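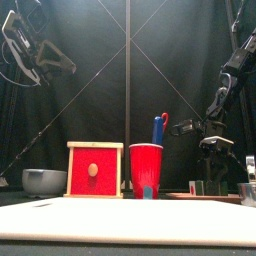
Attached: bench view, both arms over the object row, red-fronted box and red cup in the middle.

Home Forums Members Log in
Search this forum... Go

Two-arm policy: does the position of the white board matter?

ofontana
We've been training one policy on the two-arm bench using 2879 demos, all recorded by teleoperation. Same objects every time, but the order along the row gets shuffled. The method is the one Manon Pelletier wrote up in March: predict a short chunk of motion for both arms together, run half of it, predict again. On held-out layouts it finishes 57 per cent of trials. With the white board pushed back towards the row it drops to 50. I'd like to know if others have seen this before I write it up.

gauthier_h
How many trials per layout? A seven point gap could be noise.

ofontana
Not enough, if I'm fair. 2 seeds, and the layouts were drawn fresh for each seed.

cmelnyk
Then I wouldn't write it up as a board effect. You've got a bright, nearly blank surface right across the front. Move it and you change how much of the image is white. My guess is the encoder is reacting to that and the arms have no trouble with reach at all. Try a matt grey board in the same two positions.

gauthier_h
Don't agree. Look at the right arm in the picture. The lower part hangs over the wooden tray with the green blocks while the gripper points at the handles in the cup. There's not much spare room in that corner. Any shift in the approach and it will clip something. I'd log contacts before buying new boards.

cmelnyk
Clipping would show up as failures on the cup task only. Is it only the cup task?

ofontana
Mostly the cup, but the box as well. The left arm stalls short of the knob and then backs off. The bowl is fine either way.

cmelnyk
The left arm is nowhere near the tray, so contact doesn't explain the box.

gauthier_h
It does if both arms come out of one prediction. One gets stuck, the other waits. We had this at Goltix and split the action head, which helped a bit.

manon_p
Splitting the head was worse in my runs, so I left it out. Handing things from one arm to the other suffered badly. Ornella, did you fix the random seed for the layouts between the two board positions?

ofontana
No. I should have.

manon_p
Then do that first. Same layouts, same order, board forward and board back. The grey board can come after.

gauthier_h
And log the contacts.

ofontana
Will do both. The Girard room is free next week so I can leave it running. I'll post the numbers per task, with the failures sorted by which arm stopped first.

Last updated: June 4, 2023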